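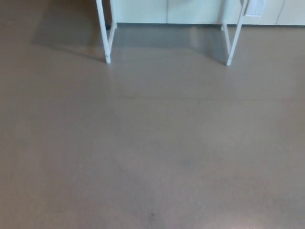 The white frame and the cabinets behind it, from the robot's head camera.

Tavitz Stoppage: Frequently Asked Questions

Written by Osian Morris for everyone who shares a floor with Tavitz, and for the people who have been forwarding me the incident log with question marks in the subject line. Last touched in April.

What happened?
Tavitz was crossing the test room at walking pace when it decided there was a wall in front of it, made an emergency stop and stayed there. Tavitz weighs more than most of us and stops like a shopping cart hitting a curb, so people noticed. It then refused to move for 17 minutes.

Was there a wall?
No. There was floor. We have a lot of floor.

So what did it see?
Our best answer is a reflection. The floor has a bit of a shine, and the white cabinet fronts show up in it as a pale patch between the legs of the frame. The depth software, Tranosia, took that patch for a solid surface and put it on the map as an obstacle. The legs, which are real, were mapped as one leg and a suggestion.

Why did it miss part of a metal leg?
Thin white tubes in front of white cabinets are hard for it. Each leg is two tubes set at an angle, and from head height they overlap the cabinet doors. The gap between the feet is wide, so the planner saw a generous opening on one pass and a wall on the next. It went back and forth on this until the safety layer got tired of both of them.

Did anyone get hurt?
No. The nearest person was at a desk with a sandwich. The sandwich was also fine.

Did Tavitz hit the frame?
No. The scuffs on the white paint are older than the robot's time in that room, and I'd like people to stop emailing me close-ups of them.

Then why call it a safety matter?
A robot that stops for nothing is annoying. A robot that loses half of a real leg could try to drive through the other half. We logged both as the same fault, and the second is the one I care about.

Why did it take so long to get going again?
The stop worked as designed. The restart needs a clear map, and the map had a wall in it. Each time someone pressed resume, Tavitz looked down, found the wall again and declined. We pushed it back by hand in the end, after releasing the brakes, which takes 2 people and a key that was in somebody's coat.

Is there a fix?
Partly. Sollent sent a patch that checks each low obstacle from a second viewpoint before adding it to the map. We have run over 1000 passes on it. Phantom walls are rare now. Thin legs are better, but I wouldn't bet my shins on it.

Could you just put tape on the legs?
Yes, and we will. Several of you suggested this, some of you in capital letters. Tape helps with this frame. It does nothing for the next thin white thing somebody parks in there.

What about that dark speck on the floor?
Tranosia ignored it. So should you.

Can I walk in front of Tavitz while it's moving?
Please don't. Stay behind it or off to the side, and keep the stop button within reach. This was the rule before the stoppage too.

Who do I tell if it happens again?
Press stop, leave everything where it is, and message Usman, our fault desk, with the time and which way the robot was facing. Don't move the furniture first. The last report we got said "it was near a thing, thing has been put away."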